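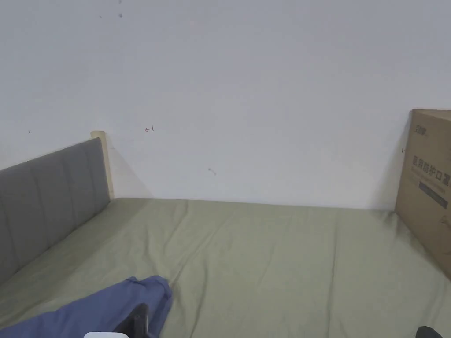
Re: Marks on a white wall behind the bed, before I paint

Search the archive All lists Go

To: small-repairs list
Date: 9th February

Hello all,

Thank you for the answers to my first message. I quote the most useful reply below and write my comments between the parts, I hope this is still the custom on this list.

> First question: do you need to paint the whole wall? In my
> experience people see three spots and buy ten liters of paint.
> Clean first, wait one day, look again in the morning light.

I agree with this now. When I wrote in November I was sure that the whole wall must be painted. The surface is smooth and the paint is even, and what disturbs me is only small things: a dark smudge high up, a few specks, a brownish-gray stain with a short tail lower down near the middle, and one small black mark farther to the right, near the cardboard box. From the door I don't see most of them. From the pillow I see all of them, and this is the problem.

> Tell us what paint it is. A matte wall paint will get shiny
> if you rub it, and then you have a shiny spot in place of
> a dirty one.

The paint is Vekton interior white, matte. I found the lid of the can in the cellar, but the can itself is gone. The paint is 6 years old, so I am afraid that a new can of the same white will not be the same white. The shop told me that they can mix a small quantity after a sample, but the smallest quantity they mix costs nearly the same as the full can.

> The red mark is what would worry me. If it is felt pen, it
> will come through every layer of water-based paint. Find out
> what it is before you do anything else there.

This was good advice. The red mark is a short arrow that points to the left, not wider than a fingertip. I did not draw it. My guess is that it stayed from the people who put the electric cables in, because the house was rewired before we moved in, but I don't have any plan of the cables. If an electrician reads this: do you use an arrow like this for the direction of a cable, or for a box under the plaster? I would not like to remove it and then be sorry when I drill for a shelf.

So for the arrow my plan is to make a note first. I will measure its height from the floor and its distance from the corner and write both on the inside of the fuse box door. Then I will put stain-blocking primer on it with a small brush, only on the mark itself, and after that the white paint.

> For the rest, use a white eraser, the soft kind for drawing,
> and no pressure. If that fails, a damp cloth with one drop
> of dish soap. Try it behind the headboard first.

I bought the eraser (Drolleo, the soft one) and I tried it in a corner low down by the floor, where there was a gray line from the vacuum cleaner. It took away the line and I don't see any shine after it. I have not tried the cloth yet.

Now the bed. Somebody asked off the list if the headboard is fabric, and whether it could be the cause of marks. It is upholstered in gray fabric, with vertical padded parts, and there is a post of light, unpainted wood at the end near the wall. The model is Tandeo, it came in 4 boxes and I assembled it alone, which I do not recommend. I don't think that the fabric makes any marks, but the wood could do it if the bed moves. I want to put a felt pad on the back of the post, the thick kind, and I have a pack of 30 of them from the chairs.

One more question is about covering. The mattress has a sage-green fitted sheet which I like very much, and white paint on it would be a pity. I see three possibilities:

1. Take the sheet off and cover the mattress with plastic foil.
2. Pull the bed away from the wall. The distance which I can get is 80 centimeters, then it meets the wardrobe.
3. Take the mattress out of the room completely. I would need a second person for this.

I prefer the second together with the first — foil on the mattress and on the headboard, and enough space to stand behind. But is 80 centimeters enough to work with a roller on a pole, if in the end I must paint everything? For the small brush it is surely enough.

And about the primer: the man in the Vaněk shop says that it smells strongly and that I should not sleep in the room on the same night. The label speaks only about ventilation. Has anyone used such a primer on a spot so small? I would open the window, of course, but in this month the room becomes very cold.

> And don't touch up with a brush if the rest was rolled. You
> will see the strokes every evening when the lamp is on.

I understand this for a big spot. For one small arrow I hoped that I could dab with a piece of sponge. If you think that a mini roller is better, please write which width and which length of the nap, I will be in the shop again on Wednesday.

Thank you for your patience with my long message and with my English.

Contact the list owner | © small-repairs list | Back to top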